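Plondoten Residents' Association
Minutes of the spring meeting, 2021-04-26
Held in the ground floor room, Meinecke building

Chair: Carola Sperling
Present: 9 households. Apologies received from 2.

1. Minutes of the last meeting
Approved with one correction. The bike rack goes on the north side of the yard, not by the gate.

2. Courtyard drainage
The drain by the cellar steps backed up again during the March rain. Bekum came out to look at it and thinks the pipe has shifted under the paving. Their quote to lift the stones, reset the pipe and put everything back is $835. One household asked for another quote. The chair said two other firms were called and neither could come before summer. Vote: 8 in favor, 1 against. Bekum to be booked for May. Cars must be out of the yard on the day of the work; a note will go on each door.

3. Stairwell lights
The timer on the second floor cuts out too early. Several people have had to find the switch in the dark with groceries in hand. The timer will be set longer. If that does not help it will be replaced out of the repair fund.

4. Trash and recycling
Cardboard is still being left next to the bins unflattened. Please fold it. The glass bin is now emptied every other week.

5. Noise
A complaint was read about drilling after 8 in the evening. The house rules already cover this. No change made.

6. Yard party
Agreed to hold it again this year, outdoors, if the rules at the time allow. Date to be set once the drain work is finished. The Vavia bakery on the corner will take an order for rolls if we give them a week's notice. Tables come from the cellar. No paper cups this year. Each household brings its own plates and cups, and anyone with spare metal cups is asked to lend them. Put your name on the bottom with tape. 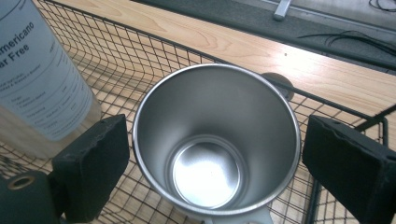

Item 6: stainless steel cup.

7. Other business
The key to the cellar storage is missing from the hook. Whoever has it should return it to Carola Sperling. The front hedge needs cutting, but this will wait until the nesting birds are gone.

Next meeting: to be announced by notice in the hallway.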